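Avonwood Mixed Clothing Bundles - Palomino Grade

Home > Clothing > Bundles > Mixed adult

Item no. 1311
In stock, ships from the Kolcombe warehouse

Secondhand adult clothing, sold by weight. Tops, sweaters, pants, a few light jackets, the odd scarf. Mixed sizes mixed colors. You get what's in the bag, we don't pick.

Good for resellers, costume closets, sewing classes, quilters, rag rug people. Not great if you need one particular thing in one particular size. For that go to the Single Items page.

What you get

One bag, 13 lb. Men's and women's together. Mostly knits and cotton types, weights vary. No shoes. No underwear, no socks, no kids' sizes (kids' is a seperate bundle, see menu).

Palomino is our middle grade. Wearable, clean, signs of use. Expect some pilling, a missing button here and there, a faded collar. Holes bigger than a dime get pulled and go to Fetari grade, the cutting and craft one. Cheaper, and not for wearing.

Colors

Can't be choosen. November bags run darker, lots of greens, navy, brown, plus the usual creams and beiges. Summer ones brighter. If you need all lights for dyeing, write it in the order notes and Walter will look, no promises.

Condition when it gets to you

Washed before sorting, not ironed. Bags are pressed flat for shipping so everything comes out wrinkled. Hang it up overnight or give it ten minutes in the dryer on low. Knits lay flat pls, they stretch on a hanger.

Belts and straps stay with the garment if they were attached when it came in. Loose ones go in the bottom of the bag. Check pockets anyway, we do but still.

Prices

Single bag $70
Pallet, Palomino grade, 970 lb, call for price
Fetari grade, see that page

Pallets are freight only. Somebody has to be there to sign, and tell us if you don't have a dock, liftgate is extra.

A dark teal piece and a cream one, mixed in with the rest before bagging. 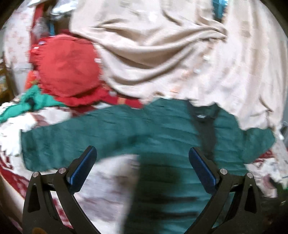 Shipping and pickup

Single bags go out next working day if ordered before noon. Pickup at Kolcombe is free, side door, ring the bell. Bring the order number. Mornings are better, afternoons the truck is in the way.

Returns

Unopened bags only, 14 days, you pay the postage. Opened bags no, sorry, unless we sent the wrong grade. Then send a photo of the bag label and we'll swap it.

Questions

Single bags and order notes: Walter Mamani
Pallets and freight: Kyrylo Horobets
Use the contact form and put the item no. in the subject line or it goes to the general inbox and sits there.

Also in Bundles

Avonwood Kids' Mixed
Avonwood Denim Only
Avonwood Fetari Grade, cutting and craft
Sweaters Only (sold out, back when it's back)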